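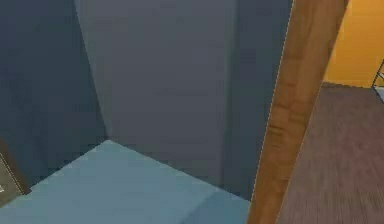
Issue 6, page 4

I drove out to the Dremetti open day on Mon 6 October with one question in my pocket: can any of these machines clean my house yet? I've been asking since the Skilwood fair in April, where I got a free tote bag and a lot of shrugging.

Dremetti does most of its practicing in simulation. You sit at a long desk and they put you inside a rendered house, one doorway at a time. The doorway I got had a cool blue-gray room on the near side, with a pale, smooth floor, and a warm orange wall past the wooden jamb. On the far side the floor goes dark brown and streaky. I said carpet, the guy next to me said planks, and we never settled it (I still say carpet!).

Kobe Hoekstra ran our session and he was great fun, very patient with people like me who kept grabbing the mouse. The chore of the day was sweeping from one room into the next. Sounds like nothing, right? But the software has to decide where one floor stops and the other starts, what to do about the thin black frame of whatever is standing by the wall, and how close to get to the jamb without scraping it. Kobe told us they'd done 400 runs on doorways that week and he was only happy with the last batch.

I asked him straight out when I could buy one. He laughed and said vacuuming, sure, go to the store. Picking up socks first — give it a while. Folding them, he wouldn't guess.

After coffee we walked over to the Spanos side of the building, where they work on shop-floor jobs. Restocking bins, wiping benches, that kind of thing. They're further along over there, and I can see why: the bins don't move and there's no dog. The demo cart, which they call Tretilness, wiped a bench end to end and then wiped it again for no reason anyone could give me. I've done the same thing on a Monday, so no judgment.

Parking was free, the sandwiches were good, and they let me go back for a second turn at the doorway before closing. I swept my own kitchen when I got home.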